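Flolitham site, laundry automation working group
Minutes, 13 January 2018

**Present:** laundry shift leads (early and late), maintenance, staff side representative, Birkett integration team. Apologies from the Kotdale site.

## 1. Matters arising

Floor markings for the loading cell are still outstanding from the October meeting. Maintenance to price.

## 2. Loading cell

Birkett reported on the two-arm loading cell, run under Drirketti version 13. Baskets stay on the floor in front of the machine, as staff place them now. The meeting discussed basket position at length. The early shift lead noted that the perforated baskets slide on the smooth floor and asked for a fixed stop. Birkett prefers a marked zone, as a stop would be a trip hazard. 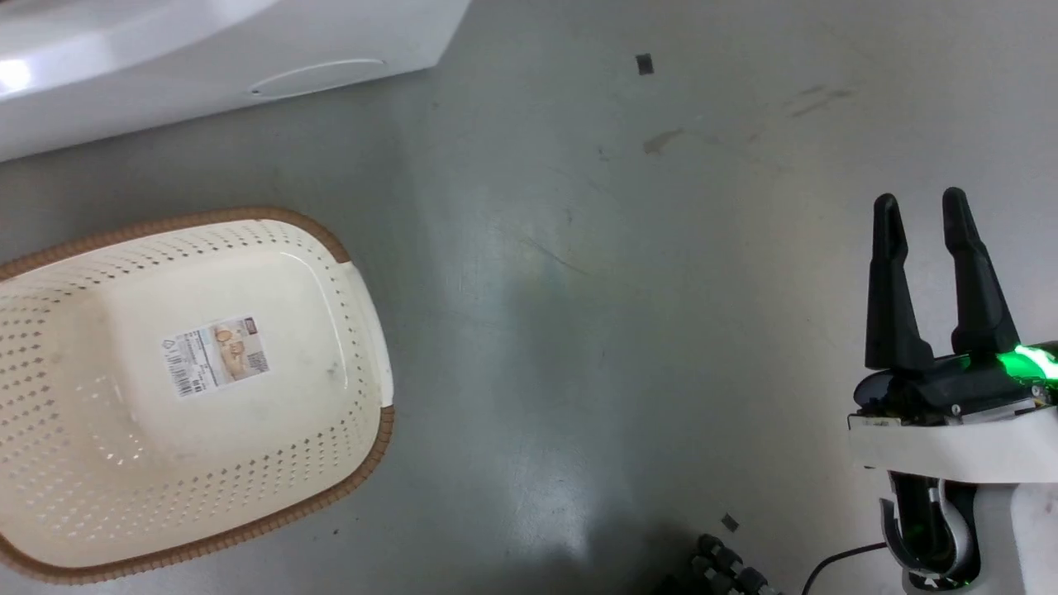
*Item 2: basket and right-hand gripper, open floor between them.*

Loads logged to date: 344, of which 13 needed a person to step in. Most of these were small items caught on the basket rim.

## 3. Door and drum checks

Agreed that the door must be fully open before either arm moves in. The drum check stays with the operator for now – the late shift lead was not willing to hand it over on present figures. 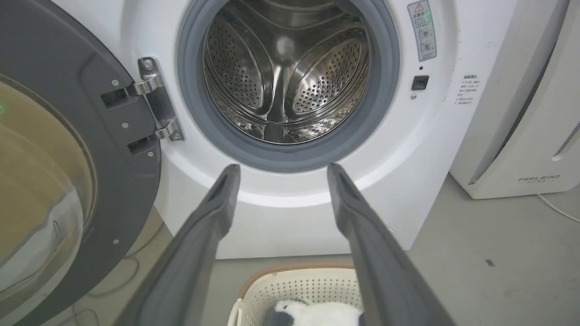

Maintenance asked who answers for a torn gasket. Birkett accepts liability during the trial only. The position afterwards is to be put in writing.

## 4. Soft and bulky items

Soft toys from the nursery contract are handled one at a time. Cycle time is almost 100 seconds per item, slower than by hand. Staff side asked that this figure not be used to set targets for hand loading. Agreed. 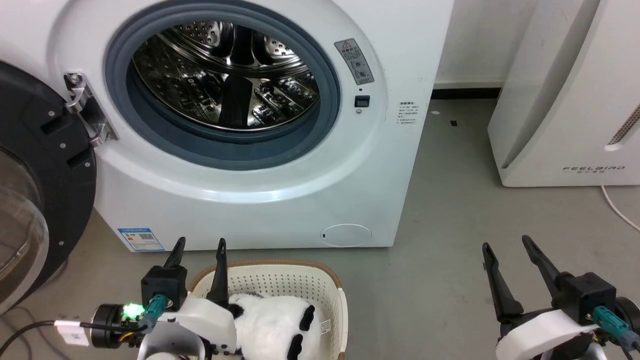 *Item 4: panda plush in the basket, both grippers open.*

## 5. Staffing

No posts are removed in the trial period. Loading duty becomes cell supervision, one operator per shift. Staff side reported less bending but more standing, and asked for a stool at the cell. Grading of the supervision role was not settled.

## 6. Actions

- Maintenance: price floor markings, order stool (budget line 563)
- Birkett: liability wording, intervention log by cause
- Shift leads: draft rota for supervision duty
- Staff side: written comments on grading

Next meeting to be held at Kotdale.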